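Robot Skills Lab, handout 4: recording demonstrations by remote control
Updated 6/21/25

Read this before your first session at the Davberg desk. It replaces the December version, which still described the old glove.

Last time you moved an arm by hand and stored the joint positions. With remote control the operator stands clear, and the robot copies the operator's arm and fingers. 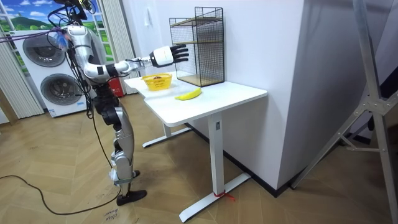 A task sheet should give the start layout, the goal and the point where recording stops. Write these before switching anything on. The layout has to be plain enough for another pair to set up from your words. "Banana on the desktop to the right of the yellow basket, mesh shelf behind" will do for a first draft; add distances from the desk edge afterwards.

Each pair records 50 demonstrations of one task, in blocks of 12. Swap operators between blocks. Tiredness shows up in the data as jerky wrist movement. 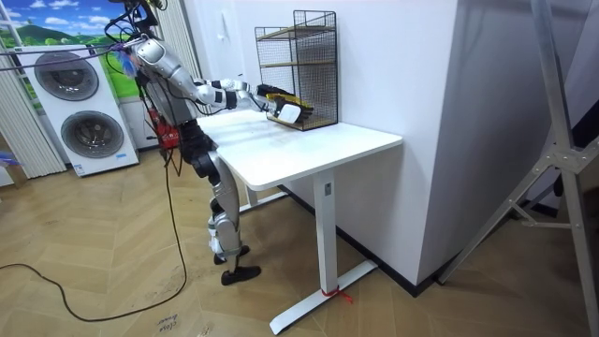 Discard a demonstration if the operator pauses for more than 8 seconds or the object is dropped. Do not trim the file. Mark it as discarded in Husora and record again. The full course set stands at almost 3,000, so one lost file does no harm. 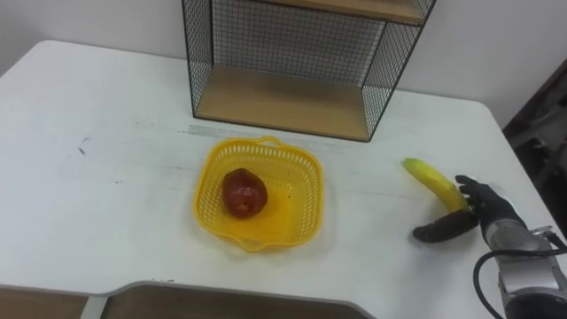 Grasps are where most pairs disagree. Agree on one before you start and write it down, including which part of the object the fingers close on. With a long, curved object, a hold on the lower part, like the one on the banana, leaves the upper end free. Close the fingers slowly and pause briefly before lifting.

Vary the start positions between blocks, but keep the goal fixed. If you change the goal you have a second task, which needs its own sheet.
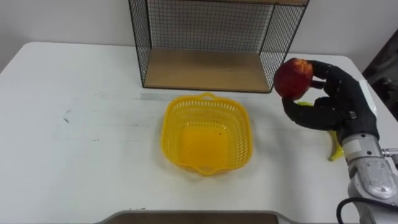 Léonie Gaillard asked whether failed grasps should be kept as well, as a policy trained only on clean ones may never learn to recover. Keep them if the operator corrects the grasp within the same recording, and tag them "recovery".

Reading for next week: Lefèvre notes, section 2. Bring your task sheet on paper.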